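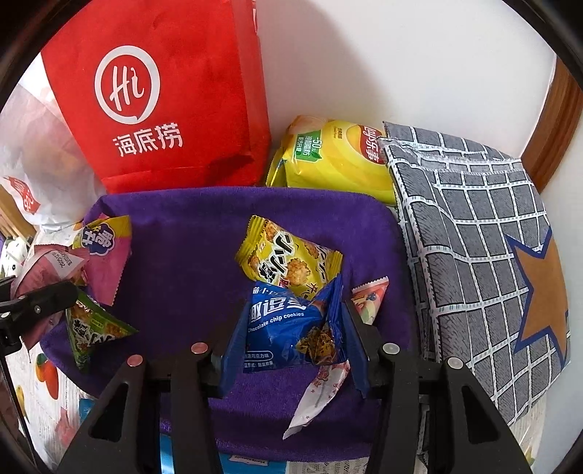

Do I need to know anything about robots to take part?
You need steady hands and a willingness to do what the sheet says, in the order the sheet says it. The engineers who ignored it are the reason there is now a sheet.

Riltutum is looking for 11 people to try out the draft Notance handling rules, which set out how hand-held grippers should be used on small packaged goods. We wrote them. We think they are clear. We have thought this before.

Sessions run in May at our Sullberg room and last 58 minutes. You will pick up crisps, biscuits and similar, put them down again, and tell us where the wording let you down. Swearing is recorded as "general feedback".

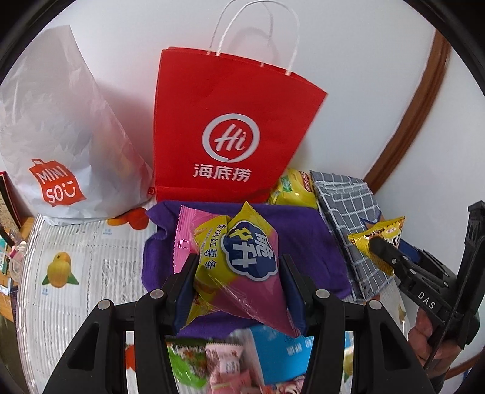

Page last changed: 2018-02-14

The rules you will be testing

Close the jaws slowly and stop when the packet stops moving. If two people share a table, say "reaching" before you reach. Keep your free hand away from the linkages – rule six, and the only one printed in capitals. Do not eat the goods.

You must be over 18 and able to stand for the full session. Left-handers are very welcome, as the first draft forgot them.

We pay travel and a flat fee, the same whether you like the rules or not. Maxine Mudgway handles bookings. Complaints go to Tyra Engebretsen, who wrote rule six and will defend it.

To apply, write to the Notance desk at Riltutum with your name and the dates you can't do.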